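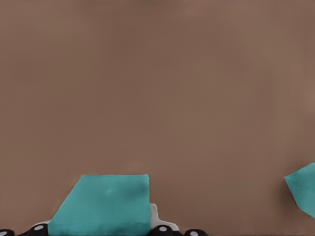 6/14/18

Glaze tests, second batch from the Raltholm clay. Bisque came out of the small kiln this morning. 17 tiles in, two cracked along the score line, both from the end of the bag where the clay was stiffer. Kept the pieces for the grog bucket.

Mixed the celadon base again at 5 percent whiting over the old recipe. Sieved twice. It still settles fast – will try a pinch of bentonite next time and let it slake overnight before adding to the bucket. Dipped half the tiles for a count of three, the rest for a count of six. Numbers are on the backs in iron wash.

Dry weight of the full batch was 1,282 g, so the bucket label is wrong. Whoever mixes next, please change it.

The February tiles pinholed badly on the Grirstead body and hardly at all on the Raltholm. I think it is the bisque going too fast through the middle. Slowed the ramp to 169 degrees an hour on this load and will leave it there until we have a glaze firing to compare.

Cone packs made up and drying on the top shelf. Do not move them yet.

Still to do: order kiln wash, check the lower element, rewrite the shelf plan for the Trevavska order.

Grirstead Pottery Workshop – Contact – © 2018 – Back to top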